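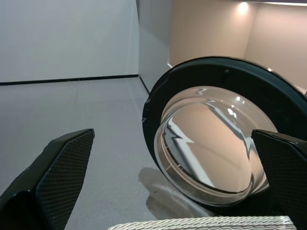 Wide black ring, matte finish.

Print this entry | E-mail this entry

12th June

Black overdye, second attempt at getting a black that stays black. The last batch left here as black and was described by its owner as "a sort of aubergine". I have looked at aubergines since and the comparison is fair.

Dry weight of cotton in this batch: 679 g. Dye is the Ersoy black at 10 per cent on weight of fibre, so 67.9 g, weighed on the good scale and not the one that thinks everything is a potato. Salt and soda as on the wall card. The wall card now has a brown ring over the soda figure, which I have inked back in from memory and then checked, in that order.

Scoured first this time. Hot wash, soda, a squirt of plain detergent, and the water came out the colour of weak tea even though every piece had been called clean by the person handing it over. I suspect this is most of what went wrong before. Dye can't get into cotton that is already full of fabric softener.

Water was from the Stuvdale tap, not the Skoltstead one. Skoltstead water furs a kettle in a fortnight and I have been blaming it for the purple. Changing the water and the scouring in the same batch means I shan't know which one did it. I noticed this when the bath was already mixed.

Bath went in at hand-hot, stirred without stopping for the first stretch and then whenever I walked past. Total in the bath was 148 minutes, longer than the card says, on account of a phone call about the rates. 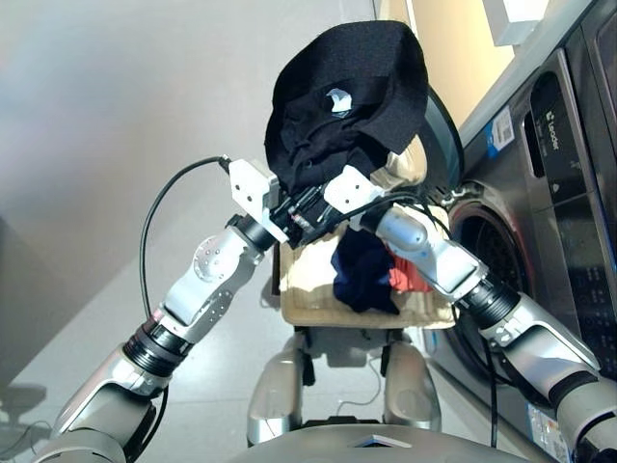 Rinsing is where black goes wrong, and it goes wrong slowly enough that you are always tempted to stop early. Cold until it runs pale, then hot, then a hot soak, then hot again. Anything you skip comes out later on somebody's pillowcase. The other reliable trap is labels and trim, which are usually polyester and sit there untouched by a cotton dye. A little white and light blue patch on a black garment stands out like a lit window, and on a piece that was grey to begin with it will stand out a good deal more after dyeing than before. Stitching does the same. Warn people first, in writing, or they'll say the thread was black when they brought it in.

Rub test with a damp white rag after drying: faint grey on the first piece, nothing on the rest. The first piece had the shortest hot soak. I can take a hint.

Colour by the north window is a proper black with perhaps a whisper of green in it, which I can live with. Under the strip light it is brown, but so am I. 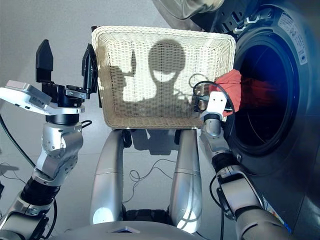 Still to do

- Cut 2 swatches from the offcut. One gets washed every week in Wavumier liquid, the other goes in the drawer.
- Compare them in August. Daylight only.
- Repeat the batch with Skoltstead water and the same scour, so the tap gets a fair trial.
- Rewrite the wall card and laminate it.
- Order soda. The tub is down to the bit that needs a chisel.

Shares: 10

Comments (3)

The green whisper goes after a few washes. So does the black, mind.

Did you fill the machine or use the big pan? I get streaks in the pan whatever I do.
- Big pan. Streaks usually mean it's too crowded, try half the cloth.

Could the potato scale please go in the bin.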